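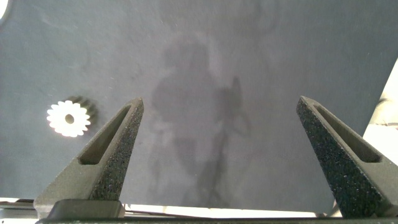 How to Remove a Stuck Label from a Glass Jar

Most paper labels come off with hot water and dish soap. The ones that don't are usually held on with a rubbery glue that water can't touch, and those need oil.

Start by eating the jam. Wash the inside of the jar and put the lid back on so the label side can soak without the jar floating.

1. Fill a basin with hot tap water and a squirt of dish soap. Lay the jar on its side with the label fully under.

2. Leave it for 18 minutes. Plastic-coated labels need scoring first. Drag a butter knife across them in a few places.

3. Lift a corner with your thumbnail and pull slowly, low against the glass. If it tears, put the jar back in the basin and try again later.

4. Dry the jar and rub cooking oil into any glue that is left. Baking soda mixed in makes a paste that grips better. Use two parts soda to one part oil.

5. Wait about 7 minutes, then wipe with a paper towel. Go over tough spots with a plastic scraper. Steel wool will scratch.

6. Wash the jar again in clean soapy water. Any oil left on the glass will keep a new label from sticking.

Printed date codes on the glass wipe off with rubbing alcohol. Raised lettering is part of the jar and stays.

Related pages
Storing Dry Beans in Jars
Which Lids Can Be Reused
Getting Smells Out of Pickle Jars

Questions or corrections: write to Emlyn Kemeys, Hovville Household Notes, Box 2729
© Hovville Household Notes | Back to top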